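Category: Data Capture > Handheld Grippers > Time Alignment

Right gripper stream lags tracking, Vudholm policy tips the spoon early

Opened by: Noelia Arrieta
Assigned to: Baltasar Manzano
Status: Resolved, one follow-up open
Affects: rice scooping set, Mindolstead capture room, recorder before the December build

Summary

The Vudholm policy trained on the rice scooping demos starts its pour before the spoon is over the cup. It does this with the right arm only. The left arm goes where it should. I retrained from a different seed and got the same early tip, in the same direction, so I'm filing it against capture and leaving training alone for now.

What I expected: scoop from the container, carry to the small cup, stop, tip.
What I get: scoop is fine, carry is fine, and then the wrist starts rotating while the spoon is still traveling. Most of the rice goes on the table on the container side of the cup.

Setup, for whoever picks this up

Two handheld grippers, one per hand, each with its own wrist camera and a triangular marker plate on top for the tracker. Istel runs the tracking and writes the poses. Our own recorder writes the video. The two get joined afterward in Barrios, which matches each video frame to the closest pose by time stamp. The set has 190 demos, all from the same room and the same layout. Container with the lid up at the back, cup in front of it, spoon in the right gripper.

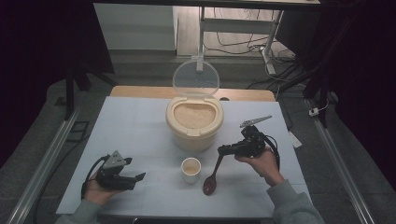 The early tip shows up in closed-loop runs. If I replay a recorded demo on the arms, poses only and no images, the spoon ends up over the cup and the pour lands. That was the first thing I tried and it was a big clue, though I didn't read it properly until the next morning. Poses good by themselves, video good by itself, trouble when they are put together.

Baseline before any changes: 12 closed-loop runs, four with the rice in the cup.

Log

9:10, Noelia
Checked the obvious things first. Hand-eye calibration for the right gripper: reran it, new result matches the old one closely enough that I can't see a difference when I overlay them. Marker plate: tight, no play. Swapped the calibration files left for right by hand to make sure I hadn't mixed them up (the result was spectacularly wrong, so no, I hadn't).

9:55, Noelia
Looked for tracking dropouts in the Istel logs. A few short gaps on the left gripper when the two hands come close together, and the smoother handles those. Nothing on the right during the carry or the pour.

10:40, Baltasar
Could be demo style. If the person starts turning their wrist before the cup, the policy will too. Can you look at the angle of the spoon against its distance from the cup, straight from the poses?

11:15, Noelia
Good thought, and I plotted it for the whole set. The rotation starts late and it starts over the cup. The demos are lovely, by the way, very steady hands. The policy is tipping earlier than any of the people did.

11:30, Baltasar
Then I'd like to see it against speed. Sort the demos by how fast the carry is and train two small policies, slow half and fast half.

2:20, Noelia
Oh, this is nice. The slow-half policy tips a little early. The fast-half policy tips very early, way out over the table. If this were a position error it would be the same size for both. An error that grows with speed is a time error! I'm now fairly sure the right wrist frames are stamped later than they were taken, so Barrios pairs each frame with a pose from further along the path. The policy looks at a spoon on its way to the cup and gets told what the hand does a moment later.

2:35, Baltasar
Agreed, and the pose-only replay fits as well. Please don't tune an offset until the runs look good, though. I want to measure it from data we already have, so we can do it for old sets too.

Measuring the offset

I'm writing this part out at length because I think it's useful well beyond this ticket, and I had a great time with it.

The idea is that a wrist camera is a motion sensor whether you want one or not. When the hand turns, the whole image slides. When the hand stops, the image stops. The tracker sees the same turning through the marker plate. So you make two curves from the same demo, one from each source, and slide one along the other until the bumps line up. The amount you had to slide is the offset.

Steps as I ran them:

1. For the video, compute optical flow between neighboring frames and take the median size of it. Mask out the lower part of the image first. The fingers and linkages are attached to the camera, so they never seem to move, and if you leave them in they drag the median toward zero.

2. For the poses, compute angular speed. Don't use linear speed. A hand moving sideways gives a lot of flow on near things and very little on the curtain behind, and that made my first curves mushy. Rotation moves everything in view by nearly the same amount.

3. Resample both to a common rate, subtract the mean, scale to unit size.

4. Cross-correlate, find the peak, fit a parabola through the peak and its two neighbors. Without the fit you only get answers in whole frames.

5. Repeat per demo. Take the median over the set and look at the spread before you believe it. 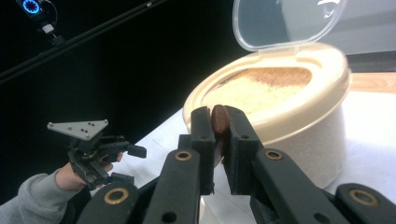 Right wrist view with the brown oval piece pinched in the fingertips. The fingers and linkage arms are what step 1 masks out.

A word on the mask. I drew it once by hand and used it for every demo, with a margin so that opening and closing the jaws stays inside it. Whatever is held sticks up above the fingertips, so I made the mask taller than I first wanted to. A held object moves with the hand, and it counts as gripper for this purpose.

A second word, on which stretches to use. You need real rotation in the window. I started with the 500 frames from the beginning of each demo and got a wide, flat peak on several of them, because people tend to hold still at the start. Now I pick the window with the highest variance in angular speed. Nearly always that is the scoop or the pour. The peaks went from gentle hills to spikes.

Result

4:05, Noelia
Left gripper: offset so close to zero that I wouldn't correct it. Right gripper: the video is stamped 113 ms late. The spread over the set is small, and it doesn't drift within a demo. I cut each demo in half, measured both halves separately, and they agree. So it's one constant, which is the best possible news.

4:20, Baltasar
Found it, I think. The recorder has two camera back ends. The left camera goes through the one that takes the capture time from the driver. The right goes through the older one, where the frame gets its stamp when it leaves the decode queue. Same model of camera, different line in the config. That line was copied from a bench test and has been there for the whole set.

4:25, Noelia
That would do it. Does the queue have a fixed depth?

4:30, Baltasar
Fixed, and it stays full for as long as it's recording. That gives you your constant. If the queue had been filling and draining, we'd have seen the offset wander and this would be a much sadder ticket.

Fix

For new recordings: both cameras now use the driver capture time. The old back end is still in the tree but the recorder refuses to start with it unless you set a flag by hand. In the December build.

For the existing set: Barrios has a per-stream offset field that we had never used. I entered the measured value for the right stream, with the sign that moves the video earlier, and rebuilt the set. Please check your sign! I had it backward on the first rebuild and the measurement script reported an offset twice as large, which is exactly what it should do, and I was delighted that it caught me. Run the script again after the rebuild and look for zero.

No demos were thrown out and nothing had to be recorded again.

Retrained with the same settings as the baseline, same seed, only the alignment changed. Another 12 closed-loop runs, with the cup placed at the same marks as before. All but one put the rice in the cup. The miss was a shallow scoop with hardly anything on the spoon, and the pour itself was in the right place. I watched the wrist on every run. It carries, it settles over the cup, and then it turns, and I may have clapped.

I know this is a small test on one task. The comparison I trust more is the speed split: with the corrected set, the slow-half and fast-half policies begin the tip at the same spot.

Comments

Baltasar: I'd like the offset check to run on every new set when it's imported, with a warning if either gripper is off by more than half a frame. The script is quick enough. Can you make the mask a setting, one file per gripper type?

Noelia: Yes, happy to. I also want to try it on the head view. No marker plate there, so the pose side would have to come from somewhere else, and I haven't worked out where.

Baltasar: Put that in its own ticket. For this one, the script and a short readme are enough. Also the left gripper gaps you noted at 9:55 - are those worth chasing?

Noelia: They're short and they sit where the hands are close together over the front of the table. I compared the smoothed poses against the flow curve for three of the worst ones and the curves stay together through the gap. Leaving it for now.

Baltasar: Fine with me. Closing as resolved. The import check stays open as the follow-up, assigned to Noelia.

Noelia: Script is in the Barrios tools folder, under align. Windows, mask and resample rate are all at the top of the file. If anyone has an old set where the policy does things a touch too soon or a touch too late, please run it and post the number here. I would love to see how many of these we've been living with.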